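Small clothes, one green basket

Monday morning was the one I'd set aside for the baby clothes, and I've been looking forward to it more than is probably normal. My sister Rosângela Conceição handed over everything her youngest has grown out of (three carrier bags and a pillowcase, all stuffed to the top), and they'd been sitting in our hall since the start of June while I walked round them. No more! I made a pot of tea, put the radio on, cleared the table and got stuck in.

The first thing I did was fetch the basket. Regular readers will know I have a soft spot for baskets, and this olive-green one has become my favourite thing in the flat. It's long and narrow with a proper tight weave and a slot at each end to get your fingers through, and it slides onto the shelf beside the cot as if it had been measured for it. It hadn't, I just got lucky. It came from Sarar, the little homewares place behind the station in Ternness, and it cost me 16 pounds, and I'd have paid 20 without blinking.

I also put the big white board down over the wooden table. I started doing that when I was cutting out fabric, and now I do it for nearly everything, as pale clothes on a clean white surface show every mark. You want to find the old carrot stain now and not when you're halfway out of the door with a baby under one arm.

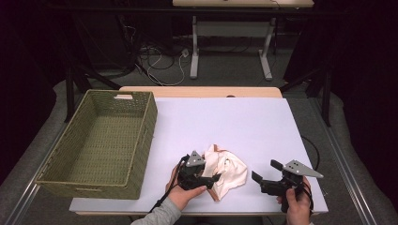 Basket at the ready, first bit of folding to do.

I'm keeping the green basket for bodysuits and nothing else. We had a mixed drawer with our first, and every nappy change meant digging through hats and odd socks and cardigans to find the one thing we needed. A long basket suits bodysuits so well because you can fold them into little parcels and stand them up in a row, front to back, and then you can see the lot. Demetrius (that's Demetrius Ferreira, my other half, for anyone new) was doubtful about the standing up part until he tried it, and now he refolds mine when he thinks they're sloppy.

There were 62 pieces altogether once I'd tipped everything out, which sounds like a mountain, but newborn things are so tiny that it made quite a modest heap on the sofa. I did a quick sort by size before anything went on the table. Anything too big went straight back into the pillowcase with a label on, to come out again in the winter.

And then I found the bear one. Oh, the bear one! I remember my nephew in it, fast asleep on my dad's chest, and I had to sit down for a minute. It's cream, with the narrowest caramel edging round the legs, and the bear has the smallest nose and such a sweet, slightly puzzled face. There's a tiny teal tab poking out of a seam too, and I love that somebody thought to put that there. The fabric has a bit of a sheen to it and feels lovely and soft even now.

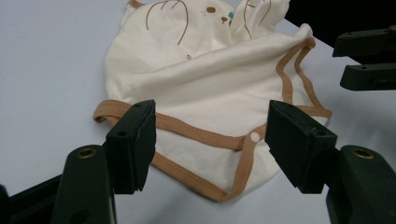
How I fold a bodysuit

I've tried several ways, and I always come back to this one. Lay it face down and smooth it from the middle outwards, getting the leg edges flat, as they like to curl. Fold one side in to the centre with its sleeve laid back down along it, then do the same on the other side, so you've got a long strip. Bring the bottom up to just under the neck. Fold that in half and you have a neat little packet that stands up on its own.

If it's a slippery fabric, like the bear one, do the last fold a bit tighter and press it down with your palm for a second. If you have poppers at the bottom, do them up first. I skipped that for ages and the legs always flapped open.
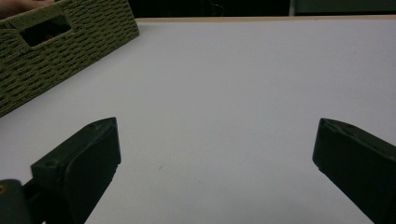 I put the smallest sizes at the front and work backwards, so that whoever is on the early shift can grab from the near end with their eyes half shut. Plain ones and patterned ones go in together. I did once sort them by colour, and it looked gorgeous for a day and a half!

The bear is going right at the front. I know it'll be outgrown in no time, so I want it worn as often as the washing allows. Next job is the muslins, and I've got my eye on a second basket for those if Sarar still has the green.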